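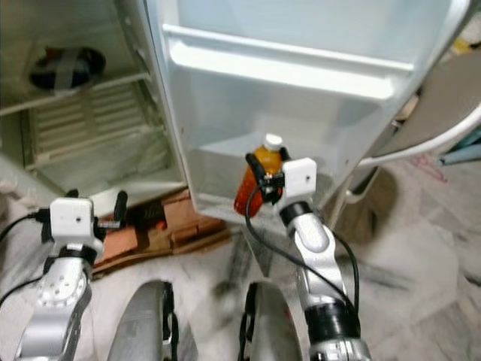 3.2 Storage temperature in the households

Figure 2. Interior of an open refrigerator with a wire shelf and door bins.

The first part of the study took place in 76 households in the town of Serkness, where all participants buy milk from the same dairy, Gustano. Each household received two small temperature loggers. One was placed on the middle shelf, and the other was placed in the door, where most families keep their milk. The loggers recorded the temperature every ten minutes for 4 weeks in September and the month after it. Refrigerators with wire shelves and with glass shelves were both accepted, but built-in models with a separate cooling drawer were left out of the sample.

In total we obtained 1,922 complete logger days. A day was considered complete if no more than 6 readings were missing. Days on which the refrigerator was defrosted or cleaned were marked by the participants in a paper diary, and these days were removed before the analysis.

The door was warmer than the middle shelf in the great majority of the households. The difference was small at night and became larger in the early evening, when the family prepares dinner and the door is opened many times. On Saturday the pattern was less clear. Many participants wrote in the diary that they do the main shopping on this day, and the temperature on the shelf then rose for several hours after the food was put inside. A similar effect of shopping day was described by Pawłowska in her work on small urban kitchens, although she measured only the shelf and not the door.

We also asked the participants at which temperature they believed their refrigerator was working. Most of them could not give an answer in degrees and gave us the number on the dial. This number has a different meaning from one model to another, and for this reason we did not use it in the statistical model.

3.3 Milk samples

Unopened one-liter cartons from a single production batch were given to the households on the first day of the second week. The participants were asked to open the carton on the same evening and to use it in their normal way. Samples were collected in sterile tubes and were brought to the laboratory in Calatico cooling boxes within two hours.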